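Ask Martti Vainio what the hardest object in his lab is and he'll skip the eggs and the wine glasses and hand you a piece of cable. It droops, it springs back, and it never lies the same way twice. For years that made cable a miserable thing to teach a robot, and it's why the latest result from his group at Nuseo is such a pleasure to read.

The method, called Skullby, starts from a simple idea. Most grasping systems pick a spot, close on it and hope. Skullby keeps watching the free end after the grip has closed, using a small camera at the wrist, and treats every sag and bend as news about what the cable will do next. If the end swings toward the wrong basket, the arm changes course before it gets there.

The training set is wonderfully small: 2,385 short recordings, all of them made by people guiding the arm through sorting jobs. Ivars Petrauskas, who wrote most of the learning code, had expected to need far more.

"I kept waiting for it to fall apart on a cable it hadn't seen," he says. "Then we gave it stiff ones, and it just slowed down and dealt with them."

In the final test the robot made 368 sorting attempts and put the cable in the wrong place on 17 of them. The older method, run on the same arm, missed three times as often.

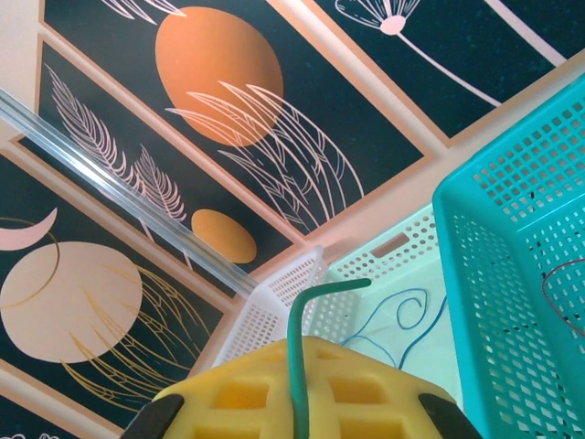 Vainio is most excited by the slow runs, where the arm pauses, lets the end settle and tries a new path. Knots still beat it. Petrauskas has started recording those, and he wants a first version working by September.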